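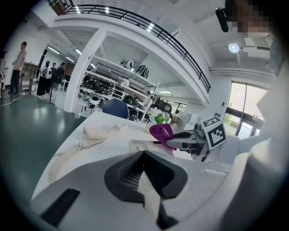
Written rules for hand-held gripper work

Geetha Unnithan has spent most of the past year writing a document that she describes as "25 pages on how to put things on a table". Its formal title is the Stillex Recording Practice, and it sets out how operators at Stillex should prepare, carry out and reject demonstrations made with hand-held grippers. The second edition came into force on March 2, 2025. Rajeshwari Pinto, who audits recordings for Menon, a customer of the company, contributed the section on acceptance. I spoke to them together, for a little under two hours.

The first edition was a checklist. Unnithan says it failed on wording. "It said the workspace should be tidy. One operator reads that as bare. Another reads it as normal for a desk. You then have two sets of recordings that don't belong together, and both operators followed the rule."

The second edition does away with the word. Every object on the table is now either a task object, a permitted background object or a fault. Permitted background objects may be moved between recordings but must stay where they are during one. A plant in a pot is permitted. So is a cable, provided that it lies outside the reach of the gripper and carries no tension.

"Coiled cables took up a whole meeting," says Unnithan. "A coiled cable stores a pull. If you nudge one end, the other end moves some seconds later, and the recording shows an object moving on its own. We now ask for both ends to be fixed or for the cable to be taken off the table."

Cloth has a clause to itself. Rigid items are returned to a marked start position, but folded fabric can't be put back in the same shape twice, and the first edition asked for exactly that. Operators were spending longer refolding than recording. The new text asks only that the cloth lie within the start area, and that the fold be made afresh each time.

"I would go further," says Pinto. "I would require variation and reject a set where the folds look too alike. Geetha thinks that is unenforceable."

"It is unenforceable," says Unnithan. "I can't write a pass mark for how different two folds are. If I can't write the mark, I leave it out."

On markers the two agree. Where a printed cube is fixed to a gripper, its faces must be flat, clean and matt, and the operator checks them before the first recording of a session and again after any knock. A lifted corner is enough to fail the check. Pinto's view is that this is the cheapest rule in the document and the one most often skipped. In an audit of 2000 recordings for Menon she set aside 64, and says that marker faces were the largest single cause. The rest were mostly start positions and late stops.

The late stop is defined in section four. An operator must hold still at the end of the task for a count of two before ending the recording. Operators tend to relax the hand first, so the last part of the file shows a gripper drifting away from a finished job. "A person knows that the task is over by then," says Unnithan. "The file doesn't say so. It has the same weight as everything before it."

I asked about people, as the document gives them more room than it gives the grippers. Unnithan says the reason is practical. Recording is done in shared rooms, and visitors come through. The rule on bystanders has three parts. They stay beyond the table, they are told before recording begins, and anyone whose face is recorded has it obscured before the file leaves the building. Clearing the room was considered and dropped.

"You can't clear a room for every recording and get any work done," she says. "And a room with no one in it, ever, is a poor sample of rooms."

Pinto accepts the rule but wants the obscuring done by the party that records, and logged. Her earlier work with Tollus, a supplier, left this open. "Each side assumed that the other had done it. I don't want to open a file and find out."

There are also clauses on floors. Loose cables across a walkway must be covered or moved, tripods must stand clear of the operator's path, and chairs not in use must be pushed back from the recording side of the table. Unnithan took most of this from ordinary office safety rules. An operator watching the gripper fingers isn't watching their feet, she says, and the existing rules had been written for people who look where they walk.

Daylight remains unsettled. The draft for June proposes a note of window direction and blind position at the start of each session. Pinto would like a light reading as well. Unnithan is against adding an instrument that has to be calibrated, and has asked the team on the Vumetti project to try the written note first and report on how often it is left blank.

Until then, the second edition asks operators to stop and begin a new session if the room lights are switched on or off.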